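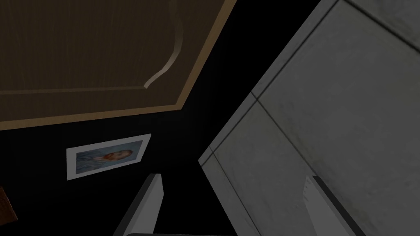

Two grippers, one kitchen and a winner I didn't expect

We've finally finished the gripper comparison I've been going on about since April, and I can report that the cheap one won. Well, mostly won. Let me explain, as I know a few of you had money on the other one!

For anyone who missed the earlier posts, we've been trying to decide which gripper to put on our arm before we order the real hardware. The choice came down to the Dramus, a plain parallel gripper with flat fingers, and the Totano, which has shaped fingertips and costs a good deal more. Both makers supply decent models, so we did the whole thing in simulation first. The simulated kitchen comes from Dondico, and it has cabinets, drawers and a few bits on the walls (I'm quite fond of the little portrait with the red beard and the swirly blue background, which pops up in the wrist view when the arm is twisted over sideways).

The job was simple enough to write down: reach for a cabinet door, get hold of it, pull it open and let go without knocking anything. We set up 200 starting positions, some of them easy and some of them frankly horrible, with the wrist tilted so far that every straight line in the kitchen turns into a diagonal. Each gripper had a go from all of them, more than once, and after throwing out the runs where the simulator itself fell over we were left with 1093 that we trusted. I've looked at far more of them than is good for me.

The Totano was lovely on handles. Once it had hold of one it hardly ever slipped, and it coped with being a bit off-centre much better than the flat fingers did. If all your doors have proper handles and you've got the budget, I'd say go for it and don't look back.

Our trouble is that plenty of doors don't have a proper handle, or have one you can't get at from where the arm happens to be. Then you're trying to hook a door by its edge, and the shaped tips kept catching on the moulding or bouncing off the corner. The Dramus just slid a flat finger in behind the edge and got on with it. It looked clumsy and I winced a lot, but the door opened.

The other thing I hadn't thought about enough was the view. Our camera sits on the wrist, so the fingers are always in the picture, and how much they hide makes a real difference. With the Dramus open you get a nice wide gap between two thin plates and you can see what you're heading for. The Totano's tips are chunkier and they cover just the bit you most want to see in the last moments before contact. We tried moving the camera back by 30 millimetres, which helped, but then it bumped into things on the way in, so back it went.

Lighting was a nuisance for both of them. In the views where a pale grey surface takes up half the picture and the space next to it drops off into near black, the controller got muddled about where the edge was. We swapped our own controller for the one from Abreu halfway through, then reran everything so the comparison was fair - that cost us a Sunday and most of my good mood. It was worth it, though. The new one is steadier near dark gaps and doesn't do that nervous little wobble before it closes the fingers.

I should say that friction in a simulator is a polite guess. Doors stick in real life, hinges sag, somebody has had jam on their hands. I'm sure the gap between the two grippers will change once we're pulling on actual wood, and I won't be at all surprised if the Totano makes up some ground.

So the plan is to order the Dramus, fit it with the camera in its original position and start on the test cabinet we've got in the workshop. I'd like to try a thin rubber pad on the inside of the fingers as well, which might give us some of that nice grip on handles without making the tips any fatter. If you've done this already and know which rubber doesn't peel off after a week, please do leave a comment - I've got a drawer full of the sort that does.

I'll put the full set of results up once I've tidied the spreadsheet, which at the moment only makes sense to me, and not every day.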